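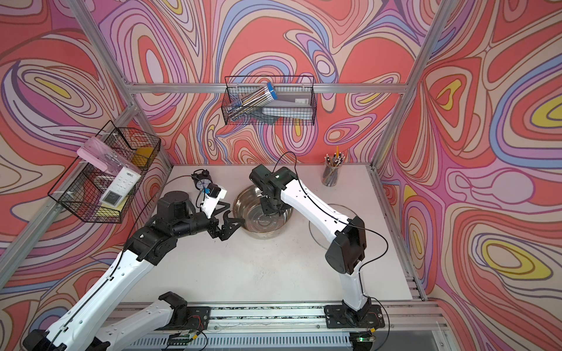 Page last changed: April, 4:40 p.m.

Fingers: Hedetti vs. Losutent, part two

Both arms now run on the same controller firmware, so I can finally compare fingers without the left side lagging. The control loop is at 200 Hz on each arm. The old Juntunen board managed less and dropped packets whenever both wrists were streaming.

The test object this time is the shallow steel bowl. It is a bad object for a two-finger gripper: thin rim, sloped wall, and a mirror finish that ruins depth estimates. I left the clear glass plate on the table as well, as a second hard case for the wrist cameras.

Approach. From the side, the fingers have to straddle the rim at an angle, and a small error in height puts one tip under the bowl. From directly overhead, the wrist has more room to correct, but the palm hides most of the rim from any camera that is not on the gripper. I ran 20 grasps per finger set from each direction.

Results. The Hedetti fingers held the rim on 17 of 20 side grasps and 19 of 20 overhead. The Losutent fingers got 11 and 18. Most of the Losutent side failures were the same: the tip touched the wall early, the bowl slid, and the grasp closed on nothing. Lowering the closing speed helped a little. Lowering the force did not.

Cameras. Exposure matters more than resolution here. With auto exposure on, reflections in the bowl pulled the whole image dark and the rim disappeared. I fixed it by hand and left it there. The patterned wall panels are good for feature tracking, so I plan to keep them.

Cabling. Leave more slack at the wrist than the Pladbridge manual suggests. I added 300 mm and the joint six torque warnings stopped.

Cost. The Hedetti set is $799 and the Losutent set is a good deal less. For boxes and pencils I would buy the cheaper one. For dishes I would not.

Veikko Turunen wrote to ask for the grasp logs. They need a cleanup first, mainly the timestamps on the left arm. The glass plate runs come next, with the same two finger sets and the same closing speeds.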